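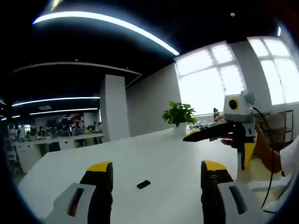
*Fig. 1. Both grippers out at the white table, fingers apart, small black object near the middle of the tabletop.*

**Robot Learning Studio – notes for session 2: collecting by hand**

September 29, 2021

Hello again, all 11 of you. These are the notes I promised at the end of the last session, tidied up a bit and with the bits I rushed through put back in. If you were there you can skim the first half. If you weren't, read the whole thing before you touch a gripper, please!

### Where we'd got to

Last time we talked about what a policy needs in order to learn a task: pictures of what the gripper could see, where the gripper was, how far open it was, and all of it lined up in time. With a robot arm you get position more or less for free from the joints. With a gripper you carry in your hand there are no joints to ask, so position has to come out of the video. Keep that in your head for the rest of these notes, as nearly every rule further down comes back to it.

We do this so you can record a lot without queuing for the arm (we've got one arm and you've all seen the booking sheet). A person with a gripper can get through a short task again and again in an afternoon. The price is that you can do things with your wrist that the arm can't, and you won't notice you're doing them.

### The view from the gripper

Go back to Fig. 1 for a minute. The fingers come up from the bottom, one each side, and the gap between them is where the work happens. Your policy only ever gets a view like that one. It doesn't know what's behind it, it can't turn its head, and it has never met you.

Then look at how the straight things behave. The table is bent at its edges, and the light strip overhead comes out as a long arc. A wide lens does that, and I'd like you to stop being bothered by it quickly. We want the width: it keeps the fingers and the room in the same picture, and the room is what the tracking hangs on to. The window bars, the column, the shelving, the plant, the ceiling lights – all of those give it corners and edges that stay put. A white tabletop gives it next to nothing. I had a lovely question from Chae-won Yeo about whether we should crop to just the table and the fingers to make the files smaller. For training you might well try it later on. For tracking, please don't, you'd be throwing away the good part.

People are the awkward part of a background. Anyone sitting at a desk at the far end is small in the picture and mostly keeps still, so I don't worry. Somebody walking past right behind the table is another matter, and if that happens I'd stop and do the take again.

### Windows

I got a bit carried away about windows in the session, so in short: a bright window behind the table pulls the exposure down, and a dark object on the table can turn into a blob. Lock the exposure with the camera pointing at the table, then swing up and check you can still make out the window panes. If they've gone to solid white, come down a touch. Write the setting in your log, and keep it for the whole batch. And yes, clouds count as a change. Tae-yang Koo's pair had a batch where the first half and the second half looked like two different rooms, and it was only the weather.

### Working with two grippers

For the two-handed task each gripper records its own video, and each one also turns up in the other's view from time to time. That's fine, and even useful. What you need to watch:

- Start both recordings before you pick up anything, and show both cameras the sync code on the tablet. Hold it there until you're bored.
- Close and open each gripper fully once at the start of every batch. We get the finger gap from the yellow tips in the video, and the scale comes from that first full squeeze.
- Keep the cable behind your hand. A cable that swings across the lens spoils the take, and a cable that pulls on the camera spoils the batch (the mount shifts a hair and the calibration is off from then on).
- Don't cross your arms over each other. You can do it, the arms can't.
- Come back to the same rest position at the end, fingers open, and count to two.

Somebody asked whether both grippers have to be held by the same person. For the recordings you hand in, yes. When two people share the job they start waiting for each other and talking it through, and the timing goes odd in a way that I can spot in the plots but can't fix.

### How fast?

Slower than feels natural, though not by much. If you crawl along, the policy learns to crawl, and it will also learn your little pauses for thought. I'd practise the pick ten times or so with nothing recording, until it's dull, and then start. Masanobu Kinoshita records the best takes in the group at the moment and he hums while he's doing it, which I'm not making compulsory.

Quick turns are the real trouble. Blur for even a few pictures in a row and tracking can jump, and then everything after the jump sits in the wrong place. If you feel yourself whip the wrist round, drop that take there and then.

### The numbers so far

Across all the pairs we have 530 takes. Of those, 86 got thrown out by the tracking check, so 444 are usable. I'm pleased with that! Hae-won Kwon went through the rejected ones and sorted them by cause, and the biggest pile by a long way was fast wrist turns, followed by takes that began with the lens too near the table to see any of the room. Start higher. Her sheet is in the shared folder under Plivside, same place as the calibration files.

### Trimming and naming

Trim to just before the fingers start moving and just after the rest position. Leave failed grasps in if you recovered and finished the task, and mark them with an R in the log. Take them out if you gave up.

Folder names go pair, task, batch, in that order and with no spaces. The script on Wornard will refuse anything else and its error message is no help at all (sorry, I wrote it in a hurry).

### For next time

1. Record one new batch per pair on the single-gripper pick, using the small black object, and vary where you put it down. All over the table, please, corners too. Last batch nearly everybody put it in the middle.
2. Run the tracking check yourselves and bring the plot, printed or on a laptop.
3. Pick one rejected take, anybody's, and write half a page on what went wrong. Say at what moment it went wrong and how you can tell.
4. Read the calibration chapter in the Lytvynenko notes, up to the part on lens models. Skip the derivation unless you like that sort of thing.

Pin-yu Lo has the spare batteries and the key to the shelf cupboard, so ask there first if something's flat. I'm at my desk most afternoons if you get stuck on the script, and I'd much sooner look at one strange plot with you early than a whole batch of them the night before.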